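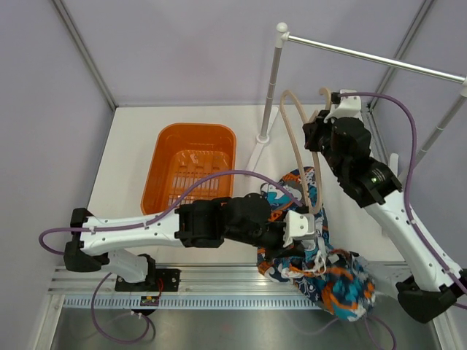
Item 3. Two-arm rig

Knut Stöcker reported on the hanger task. The right arm takes the hanger near the top and the left works at the lower end, over the cloth. The rack and the orange basket stay on the table for now. Knut has logged 17 runs this month with the patterned garment and wants a plainer one for comparison.

Purple tubing: members asked whether the loops below the front rail could catch on clothing. Agreed to clip them up before Saturday. Knut to do.

Red wire and small module by the left mounting plate: to be fixed down properly. Petersen brackets were suggested. No decision.

Item 4. Spending

Printon quoted 259 for printed brackets, Mullex nearly 710 for the same parts in metal. Agreed to order from Printon. Two spare sets to be included if the price holds.

Item 5. Shop hours

The shop closes at 9 p.m. through May. Anyone staying later must sign the sheet by the door.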